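When Catríona Scanlon moved to Bornham, she did not know one person in the town. "I saw a paper in the library window – women's basketball, all ages," she says. "I had not played since school."
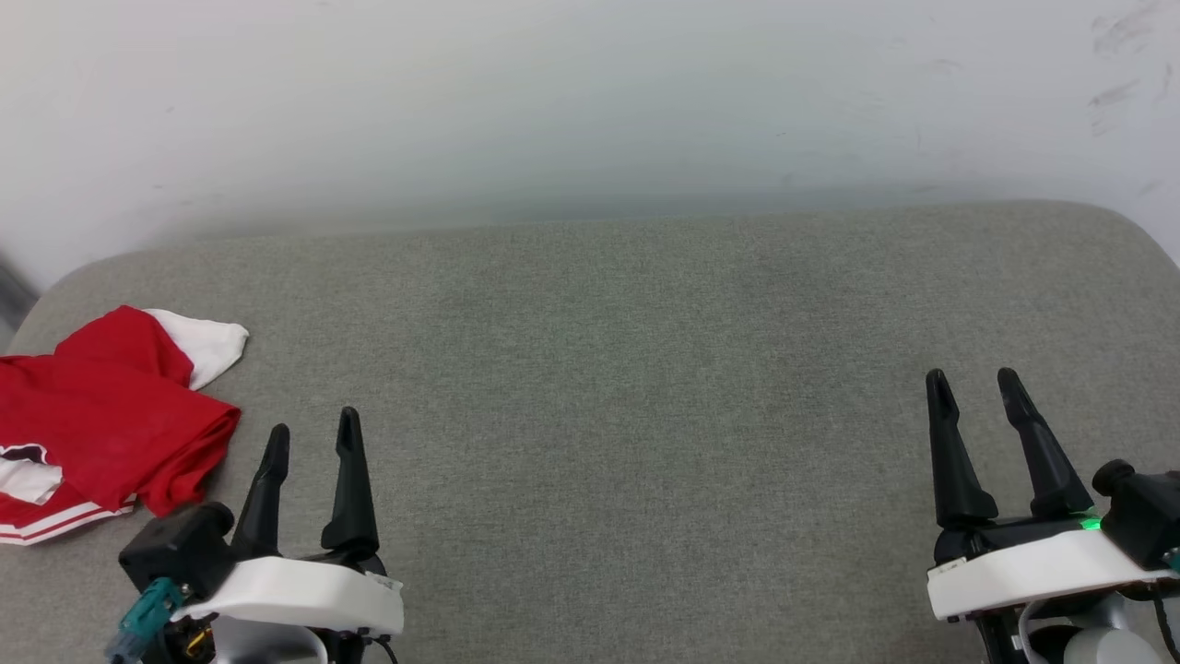
Bornham Basketball Club, Women's Section

She came in January and was tired after eight minutes. "My legs were finished, but I laughed the whole way home." Her coach, Habibur Talukder, remembers it well. "She asked me only one thing, if she may come again."

Now she plays in two teams and helps the beginners with their passing. The club needs 2,000 pounds for the hall next season, and she is writing letters to the shops.

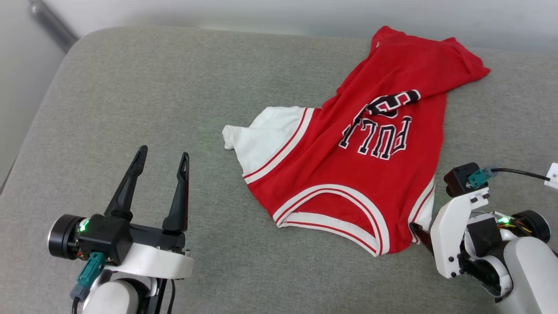
A red basketball jersey with striped trim.

Does she get nervous before a match? "Always," she says. "I eat one banana and I talk too much – the others are used to it."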